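Finally got my hands on the new Lesel handbook on nanoporous materials and I'm only 100 pages in, but wow - the zeolite chapter alone is worth it!

It pulls together 229 published studies on gas adsorption, and every table lists the test temperature. Every one!

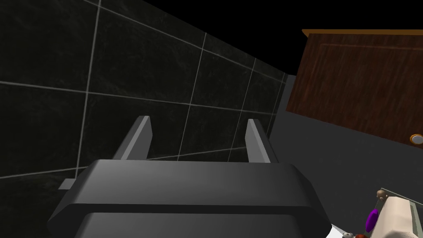

Cimuton
Materials chemist and reader of very long handbooks

My favorite part so far is the section on carbon sieves (starts on page 64, go straight there). The pore size charts are so clear I redrew two of them for my own notes.

The Prarnent data set is in the appendix too - 2,000 isotherms, all in the same units.

Volume two comes out in October. Already on my list!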